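Reading time: 2 min

Mostyn Letter Week Returns in September With 483 Classrooms Signed Up

MOSTYN, May 12, 2024 – Letter Week is coming back, and it's bigger than we dared hope! The Wornine Foundation announced today that 483 classrooms will take part this September, up from 386 last year. For five days, students across the county will write real letters by hand and mail them to pen pals in another town.

"Kids run to the mailbox now," said Arvid Strömberg, who started the program in a single fourth grade room at Titico Elementary. "One girl wrote six pages about her goat. Her pen pal wrote back seven, mostly questions."

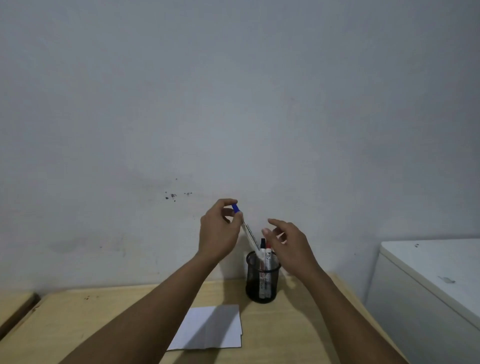
Registration for the remaining places is open to any public or private school in the county, and to home school groups of five or more. Each class gets paper, stamped envelopes and a teacher guide from Kiteck Paper, which is donating supplies for a second year. Teachers are asked to have writing tools on hand for decorating envelopes. Decorated envelopes are very welcome, as long as the address can be read.

New this year is an evening reading at the Mostyn Library, where students can share a favorite letter with family and neighbors. Admission is free and there will be cider.

Schools can sign up at the library front desk or by calling extension 578.

Contact: Wornine Foundation Press Office, Mostyn | © 2024 Wornine Foundation | Back to top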